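Clorkomano Two-Arm Station: Operator Guide
Section 4. Teaching the book task by remote control

This section is for operators who already finished the start-up check in Section 3. You will move the two follower arms with the two hand leaders and record each try as one episode. The robot learns only from what you record, so please work slowly and in the same manner every time.

4.1 Prepare the table

1. Put the two-tier shelf near the back center of the table.
2. Stand the upright books on the upper tier. They may lean against each other.
3. Lay one book flat on the lower tier.
4. Check that both grippers can reach the upper tier without touching the side panels.
5. Close the door of the room. A person who walks behind the operator can disturb the hand leaders.
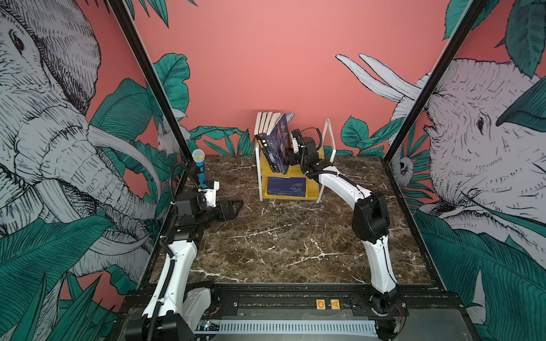

Figure 4-1. Right gripper in front of the upper tier.

Caution: Do not put your hands over the table when the power light of the leaders is green. Press the stop button first.

4.2 Connect the leaders

1. Hold both leaders in the rest position.
2. On the Botside screen, press Connect. Wait until the two arm names become black.
3. Move the left leader a little. The left arm must follow. Do the same with the right leader.
4. If an arm follows the wrong leader, press Swap and repeat step 3.

Note: The delay between leader and arm is shown in milliseconds at the top of the screen. If it stays above 40, stop and restart the connection. Do not record with a high delay, even if the movement looks good to you.

4.3 Record an episode

1. Select the task name from the list. Do not type a new name.
2. Press the foot pedal one time to start.
3. Move the book with one or two arms, as the task card says. When you use two arms, let one gripper hold the edge still before the other one pushes.
4. Open both grippers fully and move the arms back.
5. Press the pedal again to stop. Give the mark Good or Bad.

An episode has a limit of 1000 steps. After this the recording stops by itself and the mark is set to Bad.

4.4 Using the wrist view
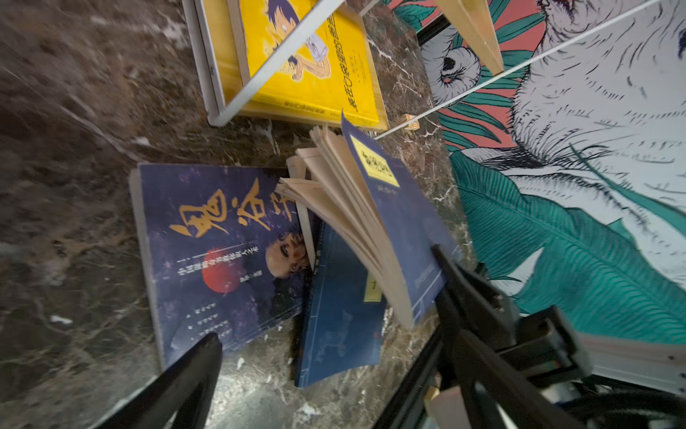
The wrist view is your main help for the last few centimeters before a grasp. From the operator chair it is difficult to judge the height of a gripper, and most bad episodes come from a finger that goes down too early. Keep both fingers visible at the bottom of the view and turn the wrist before you go lower. Where books overlap and one has fallen open on top of the others, as in this view, bring the finger toward the cover and stay away from the open pages. Thin pages bend easily and the gripper can close on only a few of them. If this happens, open the gripper, go up and try again in the same episode. Corrections are useful for training, and Kumaresan Rodrigues of our training team asks operators to keep them.

4.5 Working with both arms on one book

1. Bring the two grippers to the book from different sides.
2. Keep a space of one hand between the wrists.
3. Lower one arm only. The other arm waits above the table.
4. If the cable sleeves touch, stop the episode and mark it Bad.

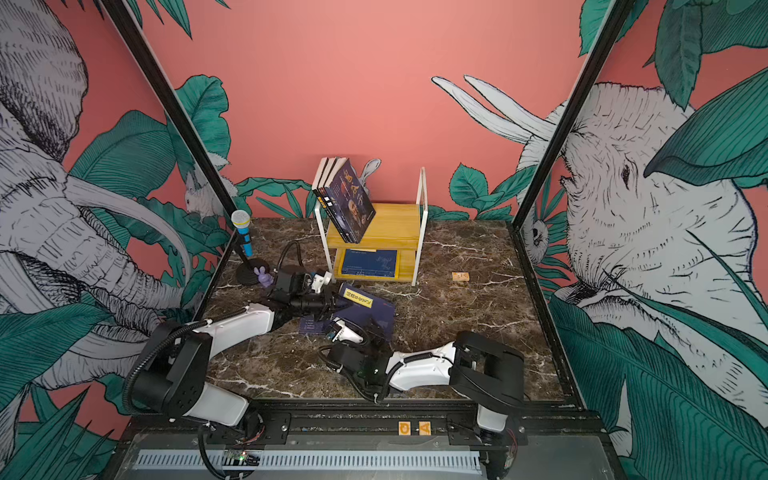 Figure 4-2. Both arms at the navy book, with the shelf behind.

4.6 End of the session

1. Move both arms to the rest position and press Disconnect.
2. Check the episode count. One session should have 17 Good episodes for each task card.
3. Press Upload to Skikport. Do not close the screen before the bar is full.
4. Write your name and the task card number in the station log.

Note: The local disk keeps 2000 episodes. When it is full, the pedal does not start a new recording. Ask Syahrul Sinaga to clear the disk, and do not delete folders by yourself.

Continue with Section 5, Checking the recorded episodes.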